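Wanted: people to help us find out whether food dates mean anything

Pillton Household Food Study, second call for participants

We are looking for households willing to write down what they throw away, and why, for six weeks starting in January. It is dull work. We say so because the first call made it sound like fun and we lost a good many people in the second week.

The question is simple enough. Most of us have been told that if we read the dates on our food properly, planned our meals and kept the fridge tidy, we would waste less and save money. There are leaflets about it. There are apps, stickers for the fridge door and a sort of clip that changes colour. What we have not been able to find is much sign that any of it changes what goes in the bin once the leaflet has gone in the bin too.

Last year we had 310 households sign up and 158 finish. They filled in 1,168 diary pages between them. Half the homes were given the usual advice and half were given nothing. The gap between the two groups was small, and it shrank every week. It may be that the advice doesn't work, or that the people who dropped out were the ones it might have helped. It may also be that keeping a diary makes anybody careful for a while, advice or no advice. We don't know, and we would be wary of anyone who says they do.

One result did catch our eye. Very little of the waste by weight was milk or meat, the things people worry about. A lot of it was bread, cooked rice and salad. But when we asked people what they felt worst about, they talked about jars and bottles: the mustard bought for one recipe, the chutney from a Christmas hamper, the ketchup with a date on it that may or may not matter once the lid has been off.

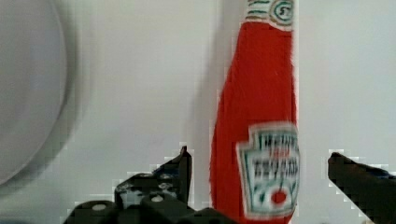

Elin Lloyd finished all six weeks last time and thinks we are asking the wrong thing. "I never threw a sauce away because of the date. I threw it away because there were three of them and I wanted the shelf. You had a box for 'past date' and a box for 'spoiled' and no box for 'sick of looking at it', so I ticked past date. I bet I wasn't the only one."

She has a point, and Idris Probert said much the same in his exit form, with more swearing. The new diary has a blank line in place of the tick boxes. Write what you like on it. It will make the pages slower to sort, and some of the answers will be no use at all, but we would sooner have that than a neat table of things people didn't mean.

What you would do

Keep a paper diary in the kitchen. Each time food or drink is thrown out, poured away, composted or given to an animal, write down what it was, how much was left (a guess will do) and the reason. Most entries take under a minute. Once a week you weigh the food caddy on the scales we lend you. Once, near the middle, one of us comes round and goes through the cupboards with you. You can say no to the visit and still take part.

Please don't tidy up beforehand. We can't stop you, but it spoils the figures.

Who we want

Anyone over 18 living in Pillton or Beddoe who buys most of the food for their home. We had far too many keen cooks and allotment holders last time. If you live on your own, work nights, share a house with people who don't label anything, or think the whole business is a fuss over nothing, we would like you more than most. People who work for a supermarket or a food maker can't take part.

What you get

£40 in shopping vouchers, paid in two halves, the second when the diary comes back. We keep the scales. You will not get tips, a certificate or a personal waste score, and we make no promise that you will save any money.

Who is paying

The study is paid for by a small grant held by Emrys Pritchard. We turned down an offer from an app company that wanted to see the results first. All of the findings will be put out whatever they say - including if they say nothing.

How to apply

Pick up a form from the desk at Pillton Library or ask for one by post. We have room for 300 households and will close the list when it is full, or at the end of December. Questions go to Rhydian Jenkins, on the library number, after 4 pm. He will not talk you into it.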